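主题：Re: [馆藏通讯] 关于社区档案捐赠材料接收流程的修订意见
发件人：Nzioka 地方文献中心 编目与保存组
收件人：馆藏通讯列表全体成员 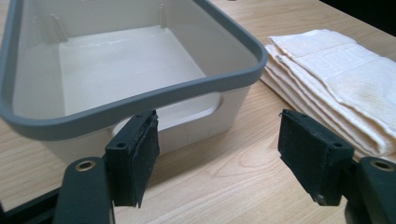

图：浅色木桌面与带深灰色边沿的塑料收纳箱

各位同仁：

Peninah Mosoti 女士上周就捐赠材料接收流程来函，所提问题涉及登记、暂存、著录三个环节，本组经讨论后答复如下。为便于查阅，先引原信相关段落，再逐项说明。原信全文可在列表存档中检索。

Peninah Mosoti 写道：
> 各位好。Tosonby 分馆自四月起承接沿河片区的家庭档案征集，目前已登记 276 件，其中 83 件尚未完成权属确认。现行办法要求“权属未明者不得进入编目程序”，分馆理解这一规定的用意，但在执行中遇到以下困难，请中心予以明确。
>
> 一、捐赠人往往一次交来整箱材料，信札、票据、照片、账簿混放。按现行表格，须逐件填写来源与权属声明，老年捐赠人多有不便，有两户因此中途撤回。
>
> 二、暂存期限规定为 4 周，逾期须退还或转入正式库房。权属确认涉及多位继承人时，4 周显然不敷使用。
>
> 三、部分材料原有次序似有意义，例如某户将历年水费收据与家信夹放在一起。拆分后是否须记录原次序，记录到何种程度，办法未作规定。
>
> 四、Vunine 系统中“来源”字段只允许填写一名责任者，与家庭档案的实际情况不符。
>
> 以上请予研究。如中心认为有必要，分馆可提供已登记材料的清单供参考。

答复如下。

关于第一项。逐件声明的要求原为机构移交档案而设，用于家庭捐赠确有过细之嫌。自本函发出之日起，家庭及个人捐赠可采用整批声明，由捐赠人或其书面委托人在一份《捐赠意向书》上签字，所附清单以“组”为单位，每组写明大致内容、起止年代和估计数量即可。清单可由接收人员代为填写，但须当面宣读，并由捐赠人确认。涉及他人信函、未成年人照片或医疗记录的，仍应单独列出，不得并入整批声明。

已撤回的两户，建议分馆以书面方式告知新办法，语气宜平和，不作催促。是否再次捐赠，应完全尊重对方意愿。

关于第二项。暂存期限调整为两段：首段仍为 4 周，用于清点、除尘、虫霉检查和初步登记；次段最长 5 个月，专用于权属确认。进入次段须由分馆负责人签署延期单，写明未确认的原因及已联系的继承人。次段届满仍无法确认的，原则上退还交件人，并留存交接记录。Pondier 分馆此前自行采用的“无限期代管”做法，与中心章程不符，请在本季度内清理完毕。

须提请注意，暂存期间材料的保管责任由接收分馆承担。暂存区应与阅览区分开，钥匙由专人掌管，进出均应登记。材料在此期间不外借、不复制、不展出，亦不得用于任何宣传稿件。捐赠人本人要求查看的，应予以便利，并有工作人员在场。

关于第三项。本组意见是，原有次序应予记录，但不必追求完备。具体做法：启封时先按自上而下的顺序给各组编临时号，在登记单“原状”一栏以一两句话写明夹放关系，例如“收据夹于同年家信之中，按月排列”。确有必要时可附示意图。此后为保存目的所作的分装，应在新旧编号之间建立对照。至于次序是否出自原主人之手，还是后来搬运所致，接收人员不必判断，更不宜在著录中作推测性说明。捐赠人口头讲述的情况，可另纸记录，注明讲述人与记录人。

有同仁曾提出，可否按文种统一重排，以利检索。本组不赞成。家庭档案的价值常在于相互印证，一张收据背面的几行字，离开原来的信件便难以读懂。检索的需要应由目录解决，实体排列宜尽量少动。

关于第四项。Vunine 系统的“来源”字段限制，已列入本年度修改申请，完成时间尚未确定。过渡期内，请在该字段填写家庭名称，如“某某家庭”，并在“附注”字段依次写明各责任者姓名及其与家庭的关系。切勿为绕过限制而重复建立记录。去年由此产生的重号，至今仍有一部分未能合并，给馆际目录带来不少困扰。

另有两点补充。

其一，除尘与初检所用的手套、软刷和无酸纸袋，统一由中心采购后分发，各分馆请于月底前报送需用数量。市售普通纸袋请勿用于长期存放。发现活虫或明显霉斑的，应立即隔离并通知本组，不得自行喷洒药剂。

其二，《捐赠意向书》新文本正在校对，定稿后发至本列表。此前已签署的旧文本继续有效，无须补签。沿河片区尚未确认权属的 83 件材料，暂存期限自本函发出之日起重新计算，请 Tosonby 分馆将清单寄送本组备案，电子版与纸本各一份。

以上各项如与原《接收办法》不一致，以本函为准，待下次修订时并入正文。各分馆如有不同意见，请直接回复至列表，以便其他同仁一并参考；涉及具体捐赠人姓名与住址的内容，请改用内部信箱，勿在列表中公开讨论。

此复。

Nzioka 地方文献中心
编目与保存组

--
您收到此邮件，系因订阅了“馆藏通讯”列表。
如需退订或更改接收方式，请向列表管理员发送标题为“订阅设置”的邮件。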